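Cable Return and Reuse – Frequently Asked Questions

Zameswood Shared Studio
Page last changed: 23 June 2025

Which cables can I bring back to the return table?

All power cables that you borrowed from the studio store, and also your own cables if you want to give them away. We accept cables for lamps, sewing machines, monitors and chargers. Extension cords with more than one socket go to the front office, please do not leave them on the table.

Do I have to coil the cable before I return it?

Yes, please. Make loose loops, a little longer than your hand, and leave the plug outside the bundle so that we can see the type. Do not wind the cable tightly around your elbow or around the plug. This bends the wire always in the same place and after some months it can break inside.
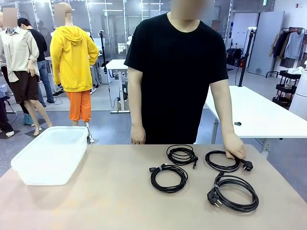

Four coiled power cables and a plastic container on the table.

Should I use tape to hold the coil?

No tape. The glue stays on the cable and collects dust. If the coil does not hold by itself, take a fabric strap from the Histis box next to the door. You can use the straps again many times.

Where do the coiled cables go?

Into the plastic containers, with one plug type in each container. Very thick cables do not fit well with the thin ones – they push the other coils open – so we hang them on the wall hooks in the store. When a container is full, put on the lid and write the plug type on the label.

How do I know if a cable is still good?

Look at the whole length before you coil it. If you find a cut, a burned place or a loose pin, the cable is not good, even if it still works at home. Put it in the red bin. Do not repair it with tape.

Do you test the cables?

Each cable is tested before it goes out again. Oranuch Sitthichai is responsible for the testing and she puts a small sticker with the month on it. If your cable has no sticker, bring it back and we will change it for another one.

How many cables are in the store?

At the last inventory, in May, we had 1,333 cables. From these, 754 were power cables with two pins.

Can I borrow a cable for longer than one project?

Usually yes. Write your name and the new return date in the Javham booking list. For more than ten cables, please ask first.

Who can I ask if my question is not here?

Please come to the store desk or leave a note in the box there. We answer all notes, but it can take a few days.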